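Second arm or spares first? Trying to finish next year's request

Bench Automation Board > Purchasing and Planning

plumbline_kt
Posts: 212

I run a small lab and have to turn in an equipment request for the coming year. We have one tabletop setup with two arms from Welum and it gets used every working day. The request can be one of these:

1. Another arm, same model, with gripper, from Keskin.
2. No new arm. Spare fingers, spare cables, a spare controller, and a service plan on what we have.

My department head will sign one or the other. He does not like mixed requests and he likes them even less when they have a line called "misc." I lean toward the arm. We lose time when somebody is waiting for the table. But I have also had a gripper down for most of a month waiting on a part, so I can see it the other way.

What did you do at this size, and would you do it again?

- Kyung-tae Gil

rackmount_ed
Posts: 1870

Spares. Every time.

An arm you can't run because a cable went is the same as no arm. Go through your log, add up the days lost to parts and the days lost to people waiting, and put both numbers in the request. If you don't keep a log, that's your first purchase and it's a notebook.

tallgrass
Posts: 94

I'll disagree with Ed. Another arm of the same model IS a set of spares. If a gripper goes down you pull the one off the new arm and keep going while you wait. We did this on purpose and it worked for us.

What you can't do is turn a drawer of fingertips into more table time.

rackmount_ed
Posts: 1870

And then you have a new arm with no gripper on it, which you paid full price for, and a department head who walks by and asks why it's sitting there. I have had that conversation. It was not a good one.

Also you never put the gripper back. It stays on the old arm and the new part goes on the new arm, and now your calibration notes are wrong for both.

tallgrass
Posts: 94

So write it down when you swap it. That isn't a reason to spend the money on cables.

Moderator note (A-yeong Kwon)

Moved from General. Kyung-tae, please post what you were quoted if you're allowed to. These threads go better with prices. Leave out anything marked confidential.

plumbline_kt
Posts: 212

The arm quote is under a discount agreement so I can't post it. The small stuff I can.

Replacement gripper, Wavska, bare, no cable: 1364
Fingertip pads, one set: 50
Shipping on either: extra, and they won't say how much until you order

The service plan is priced per arm and I'm still waiting on it. Keskin said they would send it and then sent me a brochure.

benchdog77
Posts: 33

50 a set for pads is too much. We print ours. Flexible filament on a rigid insert, takes an afternoon. They wear faster than the bought ones but you can make as many as you want.

rackmount_ed
Posts: 1870

Printed pads are fine for picking up blocks. For anything where the grip has to be the same in June as it was in January, I'd buy them. Ours changed stiffness and we spent a long time blaming the arm.

benchdog77
Posts: 33

That depends on the filament. Which one did you use?

rackmount_ed
Posts: 1870

Don't remember. It was whatever was on the printer.

benchdog77
Posts: 33

Well, there you go.

quietservo
Posts: 508

Kyung-tae, some questions before you pick.

Is the table big enough for another arm? People forget this one. If you need a new table, a new backdrop, new clamps and a second power run, that belongs in the request too. It adds up to more than you'd think, and it comes out of your own pocket money later if you leave it off.

Who is going to run it? A third arm without a third person is a coat rack.

Are the two arms you have really busy all day, or are they reserved all day? In our lab the sign-up sheet was full and the arms were moving less than half the time. We changed the sign-up to shorter slots and the complaints stopped. Cost nothing.

plumbline_kt
Posts: 212

The table would not take another arm. I'd have to use the one by the door, which has a wobble. So yes, I'd need a table.

On the sign-up sheet, that is a fair hit. People book the full morning because they can. I don't have a number for how much of that is motion and how much is somebody editing a config file.

The two arms we have share the same work area and can't be split between users, so it's one booking for both. That's most of the problem.

tallgrass
Posts: 94

If they can't be split then one more arm gives you a whole separate station. That's a bigger gain than I was arguing for.

quietservo
Posts: 508

Only if there's work that needs just one arm. Kyung-tae?

plumbline_kt
Posts: 212

Some. The wiping and drawing tasks can be done with one if the board is clamped. Handing things from one side to the other can't.

marlow_fab
Posts: 61

Coming at this from a shop and not a lab. We budget a fixed amount per arm per year for wear parts and it's not open for debate, it goes in with electricity. For our small arms it comes to about 1000 each. Some years we don't spend it. We have never been sorry it was there.

If your department head doesn't like mixed requests, ask whether consumables can come out of operating money and not equipment money. Pads and cables are not equipment anywhere I've worked. Then the request has only the arm on it, or only the gripper and controller, and you haven't mixed anything.

rackmount_ed
Posts: 1870

Agree with marlow on this. Should have said it myself. Check the minimum price for what your place calls equipment. A gripper might land on either side of it.

benchdog77
Posts: 33

Our place has a rule like that and it caused people to buy the cheap version of everything so it would count as supplies. Now we have a cabinet of cheap versions.

quietservo
Posts: 508

Same here.

Moderator note (A-yeong Kwon)

Keep it to the question please. There's an older thread on purchasing rules in this section.

Kyung-tae, could you post the setup at work? Quietservo's table question would be easier to answer.

plumbline_kt
Posts: 212

Wrist views and the side view, board task:

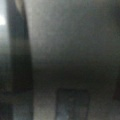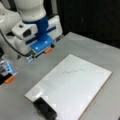
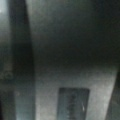 Ikcombe, January 1, 2020

I'm in the building today because the request is due when the office opens again, so I went through it with the table in front of me.

In the side view you can see the white board lying on the tabletop with a faint wavy line on it. This is the kind of task I meant. The black piece at the near edge of the board is also the sort of thing that has to be budgeted. Boards and small objects get replaced all the time, and I had them down as zero.

The orange fingertip pads are what we go through fastest. At 50 a set I can live with it. Benchdog, I will try printing some, but I'm putting bought ones in the plan.

What I have decided so far:

Pads, boards, markers and cables move to operating money. I asked, and it's allowed. I used marlow's way of doing it, a fixed line per arm, so two lines.

One spare gripper at 1364 goes on the equipment request with the spare controller. No third arm this year. The table by the door would need replacing, I'd have to find somebody to run it, and I can't show the use numbers to back it up.

Shorter booking slots start with the new term. I'll log motion time against booked time through June, and if the arms are really moving all day I'll ask for the separate station next round with the table included.

Still open is the service plan. Keskin wants it to start from the original purchase date, which means paying for months that are already over. Has anybody gotten them to start it from the day you sign?

rackmount_ed
Posts: 1870

Good plan. On the service start date, yes, but I had to ask twice and get it in writing. Ask for the regional person and not the web form.

tallgrass
Posts: 94

I still think you'll wish you had the arm. But the log is a good idea and I can't argue with the wobbly table.

One thing on the spare gripper. The quote says bare, no cable. Order the cable at the same time even if it comes out of the other budget. Ours came without one and sat in its box.

quietservo
Posts: 508

Second that on the cable. Also open the box when it arrives and run it on the arm for a day before you put it on the shelf. The warranty starts when it ships.

If you're going through that many pads, check whether they are wearing at the tip or on the face. Tip wear usually meant our table height was set wrong, and that was free to fix.

plumbline_kt
Posts: 212

Tip, mostly. I'll check the height. Cable is on the list now, thanks.

marlow_fab
Posts: 61

Put the controller's lead time in the request too. Ours took longer than the gripper did, and the year's money had closed by the time the invoice came.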